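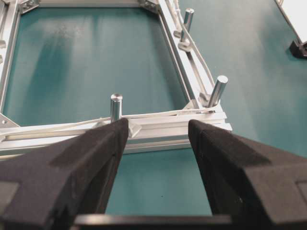
Why has the hall roof bill gone up again? The quote from Staretti left out the scaffolding, and it now stands at 3889 pounds.

Pledthorpe Village Hall, minutes, 2020-10-22

Several present doubted the new figure would hold either. The hall account has 3000 pounds, of which 2000 is promised to the heating.

A rival quote from Budska was read out. It looked cheap – too cheap, some felt, with no mention of the gutters. Agreed to ask for it again in full.

Hire income was 268 pounds, against a hopeful forecast made in April. Forecast not renewed.

Roof deferred to the next meeting.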